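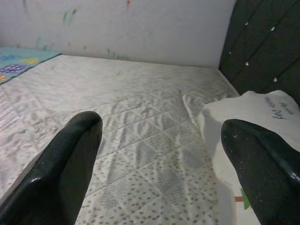 Liya Lencho, Product Data Editor, Jendthorpe Bedding

Jendthorpe Quilted Mattress Cover, white with grey oval print

Product group: mattress covers and protectors
Supplied as: cover only, packed flat
Finish: white, slight sheen, diamond quilting

Overview

The Jendthorpe is a removable quilted cover for a standard sprung or foam mattress. The face fabric is white with a slight sheen and is stitched in a diamond pattern, the sewn lines running diagonally and the panels between them raised. Small grey ovals are printed on the cover in scattered rows. The print is light enough not to show through a pale fitted sheet.

The cover takes the place of the outer cover supplied with the mattress. It can also be fitted over an existing cover, in which case the next depth up should be ordered.

Construction

Face: woven polyester, printed before quilting.
Filling: hollow-fibre polyester wadding, one layer.
Backing: plain non-woven, white.
Side panels: unquilted knitted polyester, elasticated at the lower edge.
Closure: zip on three sides, slider parked under a fabric garage at the foot end.
Thread: polyester, white.

Print and quilting are not registered to each other. An oval may fall on a panel, across a stitch line or close to the side seam, and the position will differ from one cover to the next. This is within specification and is not accepted as grounds for return.

Sizes

The cover is made in single, small double, double and king. Each size is cut in two depths, standard and deep. Measure the mattress at the side, uncompressed, without bedding. Where the mattress has a pillow top, include it in the measurement.

Covers for cot and bunk mattresses are listed separately under Jisbridge. The Jendthorpe should not be folded under to fit a smaller mattress, as the surplus forms a ridge at the edge and puts a side load on the zip.

Fitting

1. Strip the bed and pull it far enough from the wall to reach both long sides.
2. Open the zip fully and lay the cover over the mattress with the slider at the foot.
3. Seat the two corners at the headboard end first.
4. Draw the cover down the length of the mattress and seat the foot corners.
5. Smooth the top from the centre towards the sides.
6. Close the zip in short runs, holding the teeth together ahead of the slider.
7. Push the bed back and refit the sheet.

A cover that has been folded in its bag will show creases at first. Surplus fabric can also gather into a raised fold, most often towards the headboard, where the end of the mattress is hard to reach. To clear it, open the zip at the nearer foot corner, pull the fabric down from the fold and close the zip again. If the fold returns, check that both head corners are fully seated and that the correct depth has been supplied.

Do not iron. Heat flattens the wadding and the raised panels will not recover.

Use

The cover is intended to be used under a sheet. It may be left bare for short periods, for instance while bedding is in the wash or when the bed serves as a daytime play surface. Printed foam or vinyl mats can be laid on it, but should be lifted off at night. Some coloured mats transfer dye to pale polyester under pressure, and such marks do not wash out. Keep pens, buckles and hook-and-loop fastenings off the quilted face.

The Jendthorpe is not waterproof. Where a barrier is needed, fit the Andville membrane sheet between the mattress and the cover.

Care

Machine wash at 40 degrees, gentle cycle, zip closed. Wash separately the first time. No bleach and no fabric softener. Tumble dry on low or line dry. Shake the cover out while damp so that the wadding lies evenly in the panels. A double or king cover needs a drum of at least 7 kg.

Small marks can be sponged with cool water and mild soap. Work along the stitch lines, not across them.

Supply

Trade pack: 5 covers, one size and depth per pack.
Minimum trade order: 2 packs.
Contract orders above 1,000 covers are made to schedule and can be supplied without print.
Spare zip sliders are available on request.

Guarantee

Seams and zip are guaranteed for two years from delivery. The guarantee does not cover dye transfer, damage from ironing or covers fitted to a mattress outside the stated depth.

Technical queries: Renato Vergara, fabrics
Trade accounts: Hortensia Daza

Related items

Andville membrane sheet
Jisbridge cot and bunk covers
Gallardo plain mattress cover, unquilted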